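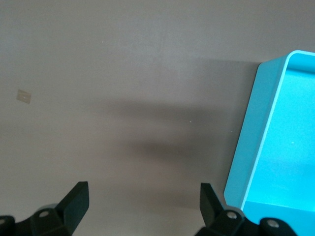 Teaching by hand, one tray at a time

Big month for the Drendoler group! In March we passed 251 recorded demonstrations on the two-arm table, and 167 of those came from people who had never driven an arm before (hello to everyone from Varken who stayed through lunch to have a go).

If you haven't tried it yet, you sit at the control desk, take a handle in each hand, and the arms copy you. Every move gets saved along with the camera views, and the software learns from the whole pile. Piroska Dobos holds the record so far with 40 clean runs before her coffee break, and she's already asking for harder tasks.

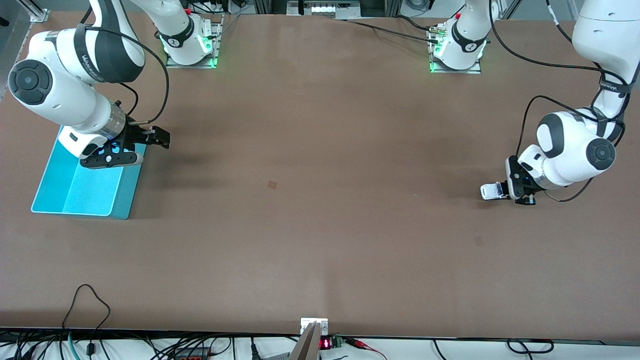 Both arms over the table, with the turquoise tray at left.

The wrist views are my favorite part. Stepan Lysenko spent a week going through them and found that people who slow down near the tray wall give us much better material than people who rush in and correct. So that's the new advice: take your time over the edge! Wobbles are fine, and we keep those too.

Next up is passing things from one gripper to the other, which is harder than it sounds when you can't feel what you're holding. Etelka Farkas is writing the task sheet now and would love two more people to test it. Sessions start at 2 p.m., and beginners are very welcome. Drop her a note if you'd like a turn.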